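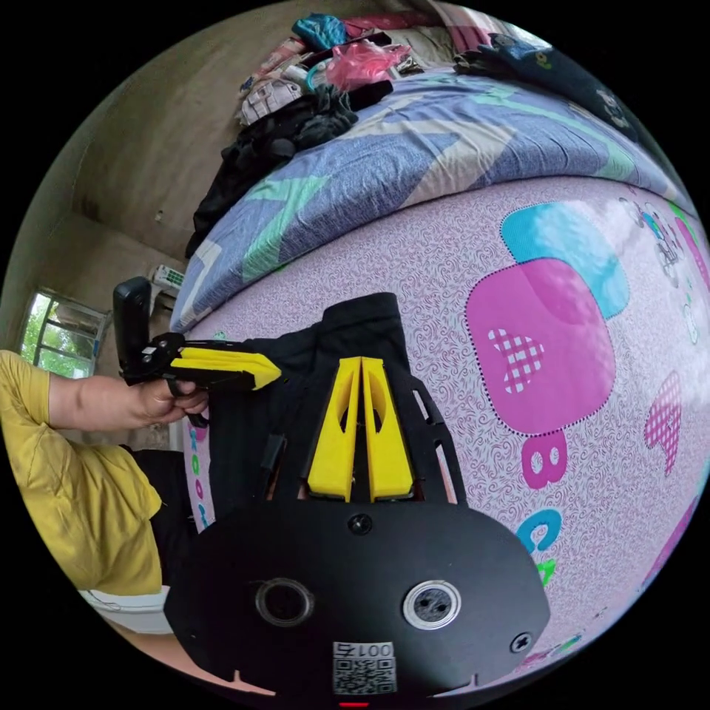 Printed fitted sheet, pale pink with heart and letter motifs, with a piece of black fabric laid flat on it.

June 2, 2020
By Canan Türkmen, Household Goods Review, Gökçe Residential Services

Ballell Printed Fitted Sheet, Single, Children's Range

Gökçe Residential Services reviews bedding before it is added to the list from which family rooms are furnished. The present review covers the Ballell printed fitted sheet in the single size. The sheet was issued to 23 households in December and remained in ordinary use until the end of the review period. Households were asked to treat it as they would any other sheet, to launder it with their usual detergent, and to record faults on the standard form.

The review was requested by Umut Ağca of the purchasing office after the previous supplier, Dremska, withdrew its plain white single. The Dremska sheet is used below as the point of comparison, and a quantity of it is still in storage.

Fit

The sheet is sold for mattresses up to 196 centimeters in length. On the standard mattress supplied in family rooms it went on without difficulty, and one adult could fit it alone, including on the side nearest the wall. The elastic runs the full way around the hem. The Dremska sheet has elastic at the corners only, and residents reported over several years that it came away at the foot of the bed.

On the deeper mattress used in the ground floor rooms the fit was less satisfactory. The fourth corner had to be pulled down with some force, and in two rooms it had risen again by morning. The supplier's label gives the length and width but makes no mention of depth. We have written to Ballell on this point and have received an acknowledgment.

Use of the bed as a work surface

In most family rooms the bed is the largest flat surface available, and residents sort, fold and stack laundry on it. This was given more weight in the present review than in earlier ones. A sheet that slides, gathers or sheds lint makes the work slower, and the complaint reaches our office as a complaint about the room.

The Ballell sheet performed well here. Once fitted, it stayed taut while shirts and trousers were smoothed and folded on it. Small items were easy to find. Dark clothing shows up clearly against a pale ground, and several residents commented that they could line up the sleeves and hems of a black garment without switching on the overhead light. The same residents observed that pale garments were harder to pick out among the larger motifs, in particular children's socks and undershirts. Volkan Yüksel, who supervised the trial in the east building, suggested folding these on top of a plain quilt or on the reverse of a play mat, and this was found to be adequate.

Lint was examined separately. New sheets left pale fibers on black fabric during the first few uses. After the third laundering the amount was small, and after the fifth no household recorded it. Residents who own mainly dark clothing may wish to launder the sheet twice before folding anything on it. This advice will be added to the notice placed in the linen cupboard.

Storage on and beside the bed was also considered. Family rooms are compact, and it is usual for a folded quilt, a bag or two and a rolled item to be kept at the window end during the day. 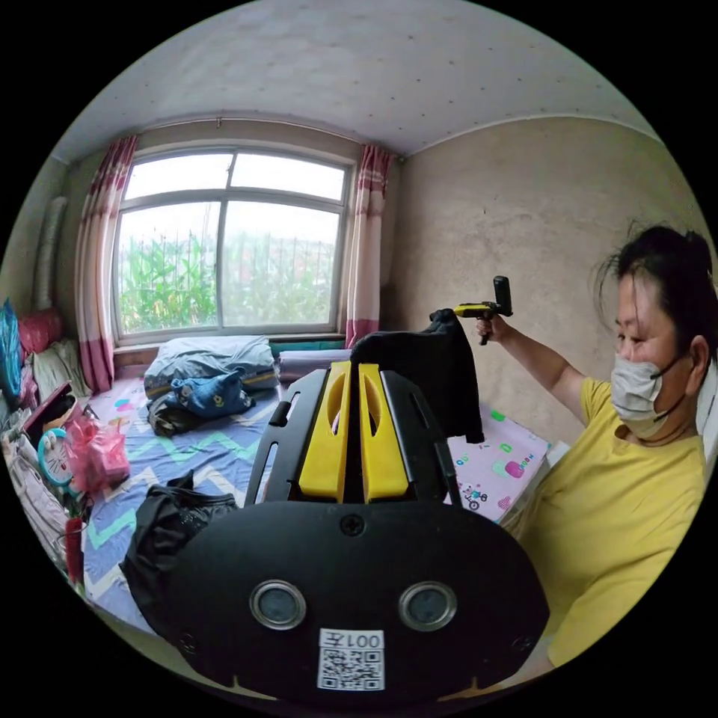 Under that kind of load the sheet is pulled toward the wall, and on a poorly fitted sheet the near edge lifts. The Ballell hem held in every room with the standard mattress. Where bags with metal fittings had been dragged across the surface, two sheets showed pulled threads near the head of the bed. Neither had torn when the sheets were returned. The Dremska sheet has a closer weave and is more resistant to this kind of damage.

Laundering

One sheet was set aside for repeated washing in the central laundry, under the direction of Ruaridh Paterson. It was washed 50 times at the temperature given on the label and tumble dried on the medium setting. The hem elastic kept its tension until late in the test, when a short section at one corner became slack. The seams were sound throughout.

The print faded evenly. Reds and pinks lost the most strength, and the blues remained close to their original shade. Fine background patterns became faint well before the large motifs did. No color was transferred to white towels washed in the same load, although we recommend that the first wash be done separately.

Shrinkage occurred in the first two washes and then stopped. It was enough to be measured but caused no difficulty on the standard mattress. On the deeper mattress it made an already tight fit worse, and one household stopped using the sheet for that reason.

Appearance

Opinion on the printed designs was divided. Households with younger children were strongly in favor, and a number asked whether a second sheet could be issued. Adults without children preferred a plain sheet and said so. The designs are assigned by the supplier and cannot be chosen when ordering, a limitation that Barış Işık of the residents' office regards as the main drawback of the range. A request for a fixed selection of designs has been sent to Ballell together with the inquiry about depth.

Creasing is visible when the sheet comes out of the dryer and mostly disappears once it is stretched over the mattress. Ironing was not considered necessary by any household.

Packaging and labeling

Each sheet arrives folded around a card in a paper sleeve. The care label is sewn into the hem at one corner and is legible, though the size is printed in very small type. Residents sorting a mixed pile of linen had trouble telling the single from the crib sheet of the same range. The central laundry now marks the single with a stitch of blue thread beside the label.

Rating and recommendation

The Ballell printed fitted sheet is rated four out of 5. It is approved for family rooms with the standard mattress. It is not approved for the ground floor rooms with the deeper mattress, which will continue to receive the Dremska plain sheet while supplies last. A plain alternative by Ovstead is under consideration for residents who do not want a printed design, and a separate review will be issued when samples have been received.

Room supervisors may order the sheet through the usual linen form. Returned sheets with slack elastic should be sent to the central laundry and should not be reissued.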